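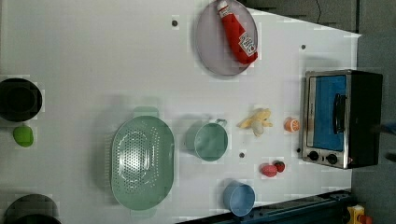 The Grorkemell Toy Library is a lending collection of playthings in the town of Bowen. It lends to households, nursery classes and play groups, and is best known for its pretend-food and kitchen sets. Items in this part of the collection range from small pieces, such as a red ketchup bottle with a white cap or a round plate with a shallow rim, to bulkier ones. The library also holds puzzles, building blocks, dress-up clothes and ride-on toys.

History

The library began as a cupboard of 65 toys in the Brement Street meeting hall. Borrowing was at first limited to families living in Bowen, and loans were written on cards kept in a shoebox. Demand grew quickly, and the collection moved to its present rooms in the former Jendudmont school — a brick building that had stood vacant for two years.

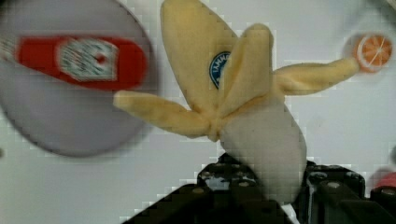
After the move, membership was opened to the surrounding villages. A second lending room was added for children under three, and the card system was replaced by a printed catalog, reissued each June.

Lending

Members may borrow up to four items at a time for 14 days. Larger sets count as two items. Loans may be renewed once unless another member has placed a hold. Nursery classes may borrow for a full school term under a separate agreement, and 118 sets are set aside for this purpose.

Returned toys are checked for missing parts and cleaned before they go back on the shelves. Sets that cannot be completed are broken up for spares.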